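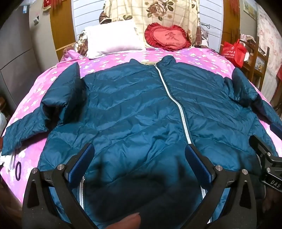

Photo: Nelness project, Astside

Nelness garment folding set, README

Contents
565 recordings of jackets and coats being folded with hand-held grippers. The quilted jackets, like the teal one with the white zip, are laid flat, front up, before the first grip.

Use at work
Storkska trains the folding cell at its Chamoun returns depot on this set. Packers there now check zips and linings - folding was most of the shift before. Two moved to repairs in March.

Known gaps
Few hooded coats. No wet items.

Layout
/clips, /labels, /splits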